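Clondton Linen & Laundry Help Desk
Ticket 3592: Rose print garment will not stay folded
Last updated May 16, 2025
Status: Open, waiting on customer

Original message

Hello, and thank you in advance for reading all of this, I know I go on. I bought a thin white top with red roses on it from your Toltthorpe shop, the Selia print, and I love it to pieces, but I cannot get it to fold. I have a perfectly good stack of T-shirts that behave themselves, and then this one goes on top and by morning it has slithered down the back of the drawer. I have tried folding it in thirds, I have tried rolling it, and I have tried the little folding board my sister-in-law swears by. Is there something wrong with the fabric, or is it me? I would also like to know if I have been ironing it on the wrong side.

First reply from the help desk

Hello, and please don't apologize, long messages are much easier to help with than short ones! I doubt there is anything wrong with it, and I'm sure it isn't you. The Selia cloth is light and a bit slippery, and it doesn't hold a crease the way a T-shirt does. Could you try the following and let us know how you get on?

1. Clear a table. A bed is too soft for this fabric, because it sinks in wherever you press.
2. Shake the garment out by the shoulders and lay it down with the roses facing the table.
3. Smooth from the middle outward with flat hands, and then let it sit for 30 seconds or so before you touch it again.
4. Bring the sides in to the center, then fold up from the hem. Two folds up is plenty.
5. Turn the whole thing over and press down gently with your palms.

As for the ironing, go with a cool iron on the back of the cloth.

Customer update

Well, I tried it this evening, twice. The first time I skipped the smoothing (I was impatient, and there was a pan on the stove) and it went just as badly as before. The second time I did all of it in order and got a neat little packet, which I carried upstairs like a birthday cake. It held until I opened the drawer. I also have trouble telling which side is the back when it's all in a heap, particularly under the kitchen light, and I think I may have been folding it inside out half the time.

Help desk note

That last part is a great clue, thank you. The back of this print is easy to mistake for the front in poor light. Look for the paler side, where the roses and leaves go faded and a little gray. The front has the bright white ground and the strong reds. If you pick up a corner and turn it over on itself you can compare the two right there, before you spread anything out.
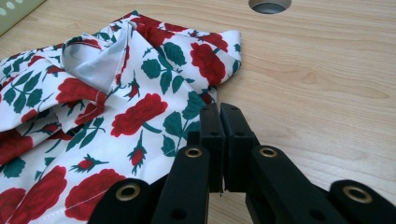
Mohammadi wrote in to say that thin prints like this one did far better in her house once she quit stacking them and stood them on edge in a shoebox, packed just snugly enough that they held each other up.

We like that idea very much and have added it to our notes. Would you give the shoebox a try for a week? We'll leave the ticket open until we hear from you.

Reader comments (4)

rosehip_and_tea: Same top, same drawer, same slithering! Tissue paper between the folds helped mine a lot.

Dorrie B: I gave up and put it on a padded hanger. No regrets.

laundrylate: Does the cool iron advice go for the matching skirt too? Mine has 9 tiny pleats at the waist and I'm scared of them.

Help desk: Yes, cool iron and on the back for the skirt as well. Go slowly around the pleats and use a cloth in between.

Related tickets

Pillowcases puckering along the hem
Which side of a printed cloth goes up on the line?
Creases that come back after ironing
Selia print: washing with darker colors
Toltthorpe shop: exchanges without a receipt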